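Progress report to the Nellance Fund
Project: Help at Home, equipment planning stage
Prepared by Cathal Lynch, project lead, Sokley Housing Support
25 Jun 2025

Dear Éabha,

Thank you for your patience with this one, and for the kind note you sent with the last payment, which went round everybody in the office and cheered us all up no end. You asked for a plain account of where we have got to with the equipment plan, what we have spent, and what we would like to do next. I will try to keep to that order, though you know by now that I wander.

Where we have got to

When we first wrote to you we had one question, which was whether a small housing charity could sensibly budget for a robot that helps people with light tidying in their own sitting rooms. We thought the answer would come down to the price of the machine. Having spent these months on it, I would now say the price of the machine is the easiest line in the budget to fill in, and that the lines underneath it have taken up nearly all of our time. Grippers, spare fingertips, insurance, somewhere dry to keep it, a van with a ramp, staff hours for setting up and packing away — each of these had a question mark beside it in the spring, and most of them now have a figure or at least a name to ring.

We also decided early on that we would do our planning in furnished rooms. I am very glad we did. A supplier's showroom has a flat floor and a bare worktop, and our tenants have rugs, carved sofas, good tables they have polished for years, and plants they would be heartbroken to see knocked over. If the equipment is going to be any use to them it has to fit in among all that.

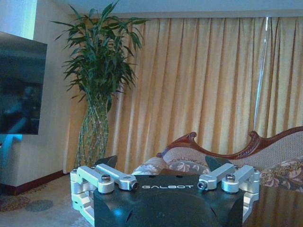
The gripper over the polished table, with the sofa and curtains beyond.

The gripper has had more of our attention than any other part. It decides what can be picked up, it is the part most likely to meet the furniture, and it is the part we would expect to replace first. We have therefore given it a budget line of its own, apart from the arms, and set £1,000 against it for spare fingertips and fittings over the life of the pilot. Adeyemi, who are advising us on insurance, were pleased to see it listed separately and have asked for a short note on how parts would be checked between visits. I have drafted that and will send you a copy once they have been through it.

What we have spent

From the planning grant we have spent £2,000 so far. The larger share went on Adeyemi's advice and on travel to see equipment, and the rest on staff time and a few small household items. We are inside the budget you approved and do not expect to ask for any change to it before September.

I should mention that one cost came in lower than we feared. We had put money by for hiring a room, and in the end did not need to touch it. With your agreement I would like to move that sum across to training, where we are rather thin.

What we have learned about buying

We have now had written quotations from two suppliers, Soker being one of them. I won't compare them line by line in this letter (the table is in the annex, and it is a long one), but a few points have shaped our thinking.

The first is reach. A low coffee table in front of a sofa is the commonest arrangement in our tenants' homes, and it asks quite a lot of a pair of arms. They have to come in over the front edge and still get to things standing towards the far side. We have asked both suppliers to tell us in writing how far their arms reach over a table of that height, and how close the base needs to stand. 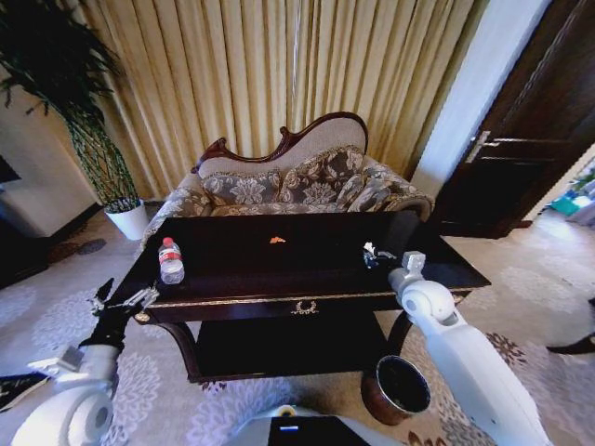 Photo: Sokley Housing Support

The second is the kind of thing that gets left on a table. A plastic bottle with its cap on is a very different matter from a little crumpled bit of something, and our buying list has to allow for both. Éabha, you asked in the winter whether we could begin with bottles and cups and leave the small scraps for later. I think that is wise, and it would let us take the simpler gripper in the first year. I would still like us to keep the option of a finer pair of fingertips, as the scraps are exactly what our tenants with sore backs and stiff hands tell us they would most like help with.

The third is floors. Thick carpet, loose rugs and a waste bin beside the table are all ordinary things, and we have added a question about each to the form we use when we visit a home. I had thought the form was finished. It now runs to six pages, and I apologise in advance to whoever has to fill it in on their knee.

Buying or leasing

We have gone back and forth on this more than on anything else. Leasing would cost more over the whole pilot, but repairs would be the supplier's worry. Buying gives us something to keep, and also something to mend. My own leaning at present is towards a lease with the right to buy at the end, provided the supplier will include spare parts and a day of training for our support staff. Soker have said they are willing to talk about it, and I have a call with them to go through the terms.

What comes next

Over the summer we will finish the home visit form, settle the insurance wording with Adeyemi, and bring you a full costed plan in September, with the lease and the purchase set out side by side. Before then I would be grateful for your view on moving the room hire money to training, and on starting with bottles and cups in year one.

With warm thanks from all of us, and do come and visit when you are next up this way,

Cathal Lynch
Sokley Housing Support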